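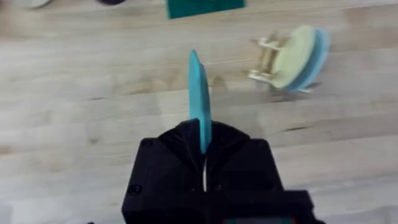
Figure 3. Light blue piece held upright between the fingers of a black gripper.

Abstract Sections Figures References Cited by Next article

4.2 Who comes to the cup, and what they ask

When I first settled in Jadari I supposed, as I think most outsiders do, that people went to a coffee reader to learn what would happen to them. It took me most of a rainy season, and a great deal more coffee than my doctor would have liked, to see how small a part of the conversation that was. Over the length of the project I sat in on 200 readings, nearly all of them in kitchens in Jadari and the hill settlement of Zurnier, and in the larger share of these the visitor already knew what she meant to do. She wanted to talk it over with someone outside the family who would take the question seriously and not repeat it at the well.

The form of the visit hardly changes from house to house. The guest drinks, leaves the last mouthful, turns the cup over on its saucer and waits while the reader asks after her mother, her goats, her neighbor's roof and anything else that comes to mind (this can go on for a good long while, and it is a mistake to hurry it). By the time the cup is lifted, the reader has heard a fair amount. Several readers told me this quite cheerfully, and did not see it as any kind of trick. "How can the grounds speak to me about a stranger?" one older woman in Zurnier asked, and she refilled my cup so that I would stop being one.

Questions about travel came up more often than I had expected. Young men leaving for the docks at Zaklow, 400 kilometers down the river, would come the evening before, often with a brother along for company. Marriage, land and sickness followed, and then a wide scatter of smaller worries such as lost keys, school results and whether a cousin was angry. Payment was loose. A reader in Jadari might be given 40 coins by a shopkeeper and a bag of onions by the next visitor, and I never once heard a price named aloud.

I should say a word here about belief, a subject on which readers and visitors were both more relaxed than the earlier literature led me to hope. Octavio Guzmán, who shared his field notes from the Rinaldi valley with great kindness, found that families there kept two or three readers on friendly terms and went back to whichever one had given the answer they could live with. I saw the same thing in Jadari, a town of around 2000 people, where everyone knew whose cup leaned toward good news. A bad reading was seldom argued with. The visitor would thank her host, praise the coffee, and be seen in August on some other porch with the same question, put a little differently this time.

Men's visits were harder for me to follow, as they were often held after dark and in the yard, and I return to them in Section 4.3.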